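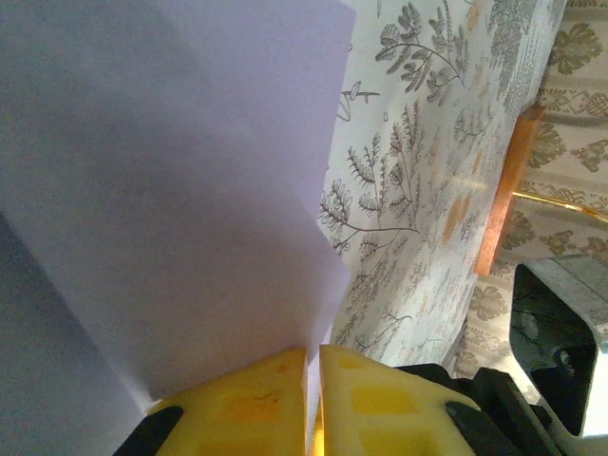 Cómo igualo una pila de papel antes de perforarla

Llevo desde agosto pasando a carpetas de anillas todo lo que tenía suelto en cajas: apuntes de la carrera, manuales impresos, partituras, facturas antiguas. La mayor parte es papel blanco corriente, DIN A4, de 80 gramos, con algún pliego de 90 intercalado. El trabajo de perforar es trivial. Lo que consume tiempo es lo anterior, dejar los cantos a escuadra para que los agujeros caigan todos en el mismo sitio.

Una pila recién sacada de una caja casi nunca está alineada. Los bordes forman escalones y, si se sujeta por un extremo, el otro tiende a abrirse en abanico. Con un desfase de un milímetro entre hojas la carpeta cierra igual, pero al pasar las páginas se nota. Con dos milímetros empiezan a rasgarse los agujeros de las hojas que sobresalen hacia el lomo.

El procedimiento que sigo ahora es el siguiente.

Primero separo en tandas. Mi perforadora, una Bodero de palanca larga, admite sobre el papel más hojas de las que perfora con limpieza. He fijado el límite en 19. Por encima de esa cifra, la última hoja sale con el disco de papel colgando de un lado y hay que quitarlo con la uña.

Después aireo la tanda. Se coge por un extremo, se curva, se aprieta el otro extremo y se deja volver a plano. La curvatura introduce un pequeño desplazamiento entre hoja y hoja, y eso rompe la adherencia. Lo repito por el lado contrario. El papel que ha pasado por la láser lo necesita más que el virgen, y el que lleva años en una caja de cartón, más todavía.

Luego viene el golpeo. Lado largo contra la mesa, lado corto, otra vez lado largo. La presión de las manos tiene que ser mínima, porque si se aprieta las hojas no caen. Este era mi error habitual: sujetaba fuerte y golpeaba fuerte, y lo único que conseguía era doblar las esquinas. Irfan Goh, que trabajó varios años en una copistería, me corrigió el gesto un lunes por la tarde en la mesa de mi comedor. Dedos flojos al bajar y cierre solo cuando el canto ya ha tocado. Desde entonces hago tres golpes por lado donde antes hacía diez.

Por último, la escuadra. Uso dos listones atornillados a un tablero en ángulo recto, con la tanda apoyada en la esquina y el tablero inclinado unos grados hacia mí. Comprobé el ángulo con una escuadra metálica Ferner y tenía un error apreciable; lo compensé con una tira de cinta bajo uno de los listones. No es elegante - la cinta se cambiará cuando se despegue - pero mantiene la tolerancia.

Sobre el formato: no todo lo que parece A4 lo es. En los apuntes de tercero aparecieron hojas de formato carta, seis milímetros más anchas y dieciocho más cortas, que me había pasado Dexter Strickland a la vuelta de un intercambio. Mezcladas en una tanda no hay forma de igualar los cuatro lados. Lo razonable es escoger dos cantos de referencia, el del lomo y el superior, y aceptar que los otros dos queden irregulares. El lector de una carpeta solo ve el canto exterior y al segundo día se acostumbra.

También probé con las partituras una sujeción intermedia: pinzas anchas Wijaya en el canto opuesto al que voy a perforar. Funcionan, con una reserva. Si se ponen antes de golpear, fijan el desorden. Si se ponen después, al abrirlas hay que vigilar que la hoja de arriba no se desplace con el muelle. Las dejo para pilas que tengo que transportar. En la mesa basta con la mano.

Estado actual: 14 carpetas cerradas y rotuladas en el lomo, y 3.775 hojas según la hoja de cálculo donde apunto cada tanda. Quedan 8 cajas. Las de facturas van a ir más rápido, porque aplico el criterio de tirar todo lo que no tenga valor fiscal ni garantía vigente. Las de apuntes son más lentas por las grapas. Una grapa olvidada mella el punzón, y los de recambio para este modelo cuestan casi lo mismo que la perforadora.

Los separadores son de cartulina, marca Staklow, con pestaña numerada. Son algo más anchos que el A4 para que la pestaña asome, de modo que los perforo aparte, uno a uno, con el tope lateral de la máquina en la misma posición que las hojas. Conviene marcar esa posición con lápiz sobre la regleta. El tope se mueve con el uso y el desajuste no se ve hasta que la carpeta está montada. Tuve que rehacer la segunda por este motivo.

Pendiente para la próxima entrada: qué hacer con el papel continuo, que tiene ya sus propios agujeros y ninguno coincide con las anillas.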